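Search Hamann community pages

3 min read

Come and sort cups with us! Hamann is looking for people who enjoy a calm table task — setting out colored cups, moving them about, then tidying them away again. Sessions start in January at 4 p.m., and you'll get a little thank-you of some 54 dollars (and yes, a snack).
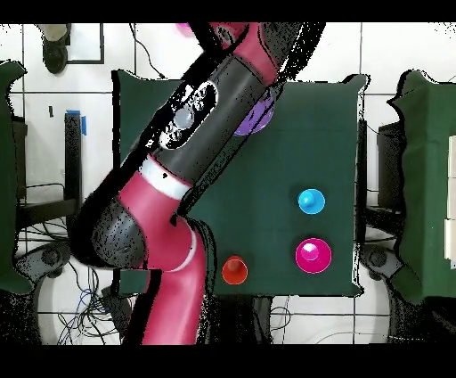

Colored cups on the green cloth.

Write to the Pusard desk and tell us a bit about yourself.

Comments
Is parking free?
Did this last year, lovely bunch — signing up again!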